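How to Get Your Packing Crew Ready for a Robot Arm (Before It Shows Up)

Posted August 14, 2019

I run the small-parts bench at Castthorpe, where we sort and pack wood and metal pieces for furniture kits. Last December my boss, Shaohua Cheng, told me we'd be automating part of my station, and would I please "get everybody on board." No instructions came with that! So I made a lot of it up as I went, and this is the version I'd hand to anyone in the same spot.

Step 1. Tell people early, and tell them what you don't know

I waited two weeks and the rumors got there first. By then half the bench had decided we were all moving to the Griltness warehouse. Just say it. "We're getting an arm, it'll do the picking, I don't know yet what happens to the evening shift." People can handle a gap in the plan a lot better than they can handle a whisper.

Step 2. Write down the job the way it's really done

Get the folks who do the work to talk you through it while you take notes. Our official work sheet had 5 steps on it. Qiuyue Xiong, who's packed longer than any of us, gave me 12, and one of them was "flip the wedge if the grain looks wrong." Put those in the plan and put the person's name next to them.

Step 3. Decide who stops the arm

Everyone at the bench should be allowed to hit stop without asking. Say so out loud, put it on paper, and don't ever grumble when someone does it (I grumbled once and heard about it for a month).

Step 4. Try the layout on screen first

We mocked ours up in simulation before we moved any furniture, and I let the whole crew poke at it. Keep it simple -- a white table, one black arm at the back corner with a little camera on a post, a tan wedge and a few flat pieces to reach for. I'd also put in the clutter you live with, like a crate and a cart behind the table, so people can argue about where they're going to walk.

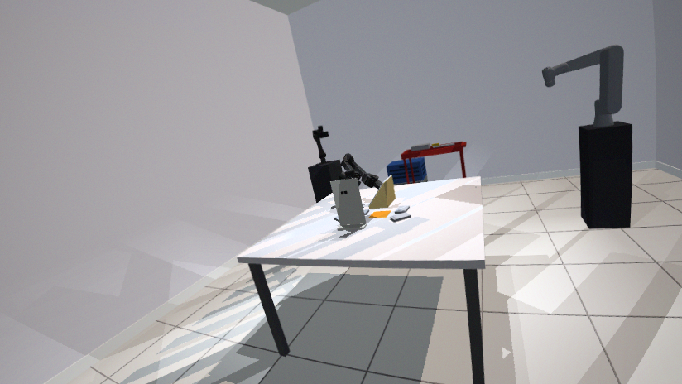

Step 5. Rewrite the jobs before the first real shift

Picking goes away, but checking, restocking and fixing jams all get bigger. Ask who wants what. Qiuyue took the training spot and now teaches the new hires at Bidar too. Two people asked for no robot work at all, and we found them places in returns.

And settle the pay question now. If somebody's learning to run a machine, that's a new skill, and I had to go back to Shaohua twice before it showed up in the paychecks.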